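Was the Flukbridge open day robot really working on its own?
Posted by Saodah Wuisan in October - 334 views - 4 shares

I went to the open day at Flukbridge last week, mostly because Juststead (where I work, we refurbish office computers) is being told we should look at this sort of thing. The demonstration was a robot arm working on a desktop tower with the side off. The man from Esquivel who did the talking said it could strip a machine for parts with no help. I stood there for a good while and I'm not convinced.

My doubts are these. The computer was already open and lying flat when we were let in. There was a person at a laptop the whole time, and when I asked what he was doing I was told "monitoring". Every time the arm came down it stopped over the board for ages before anything happened. And they only had the one model of PC.

Has anyone else seen it, or something like it? I'd like to know what to ask before my manager signs up to a trial.

2 replies

Ilham Entili
4 helpful votes

I was at the afternoon session. I wouldn't call it faked, but "no help" is generous. When I looked, the gripper was hanging just over the motherboard, towards the rear of it, with the graphics card and all the cables still in the case. There was a grey 3D-printed plate on the table to the left as well, with a small green circuit board sitting in it. If every part needs a holder made to fit, that's a cost you should ask about.

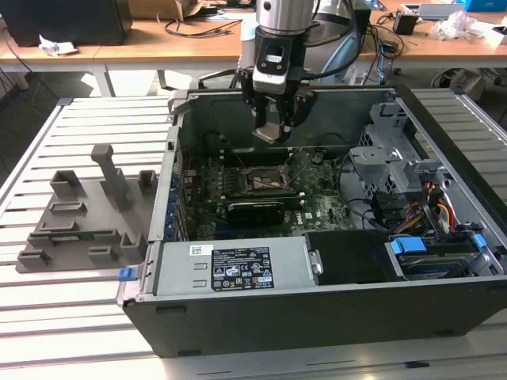 What I would ask them

Who takes the side panel off, and is that included in the timings? What happens with a make of case it hasn't met? Out of 100 machines, how many needed a person to step in? I asked that last one and got a long answer with no number in it - draw your own conclusions. Also ask to bring one of your own computers, a dusty one with the cables in a mess.

butico_fan
0 helpful votes

Didn't go but my cousin saw the Butico one and it was rubbish. We do 400 a month by hand with a screwdriver. Save your money.

3 comments - Share this page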